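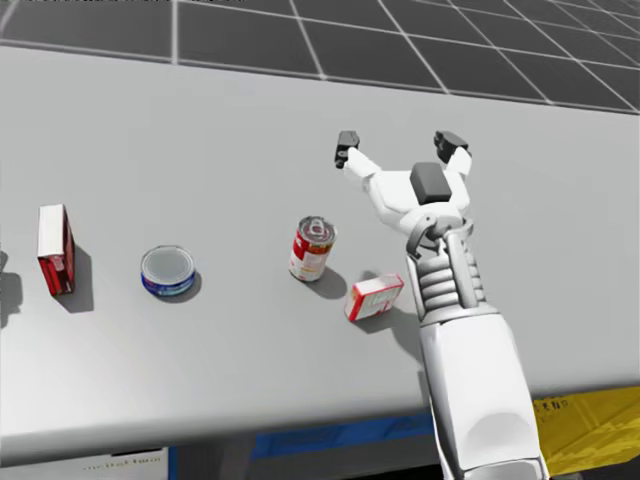
Four grocery items on a white tabletop, with a tall red box at the left.

Questions we get asked about the Plamatley grocery round

Who runs it?
Carla Khoury and Ruba Zein. Carla does the ordering and most of the driving, and Ruba looks after the accounts and answers the phone, so if you've rung us and had a long chat about soup it was almost certainly with her. We started with Carla's mum and her two neighbours, and it has grown a good deal since then!

Do you deliver to my house?
If you live in Plamatley, or along the Sendska road as far as the old chapel, then yes. Beyond that it depends on the day and how full the van is, but please do ask. We have a couple of customers up the hill whom we meet at the bus shelter, and that suits everyone nicely.

Is there a minimum order?
No. Some people have a full week's shop and some have a loaf and a tin of tomatoes, and both are fine. Delivery is £4 whatever the size of the order. If you share with a neighbour and we can leave everything at one door, we only charge the once.

When do I need to order by?
Noon on the day before your delivery. We know that feels early, but Carla rings the wholesaler straight after lunch and once she has put the phone down we can't add anything. Milk and eggs are a bit more forgiving – Khasawneh, the dairy, will usually let us have extra if we ask before 4 o'clock.

Can I choose the brand?
You can tell us what you like and we'll do our best. Do write it on the order, even if you've had the same tea from us for years, as we pack from the sheet. If your usual isn't in, we'll send the nearest thing at the same price or less, and you're welcome to hand it straight back at the door.

My biscuits arrived in bits. What should I do?
Oh dear, sorry. Ring us the same day if you can and we'll take it off your bill. We pack tins and bottles at the bottom and boxes standing upright along the side, but the lane past Gono farm has been dreadful all winter and sometimes it wins.

How do I pay?
Card over the phone, bank transfer, or cash in an envelope with your name on it. Regular customers can have a monthly account if they'd like one. Ruba sends the bills out in the first week of the month, and she would be very grateful for a reference number on transfers (she once spent a whole evening on a payment marked "cheese").

Do you take back bags and boxes?
Yes please, so long as they're clean and dry. Egg boxes too. We can't take glass, I'm afraid, apart from the Khasawneh milk bottles.

Can I stop for a while if I'm going away?
Of course. Just let us know before the noon deadline and we'll hold your place. There's a short waiting list at the moment, nearly 20 households, and we hope to clear it in April when the second van is on the road – but nobody loses their slot for having a holiday.

Plamatley Grocery Round | Phone Plamatley 691 | © Khoury & Zein | Back to top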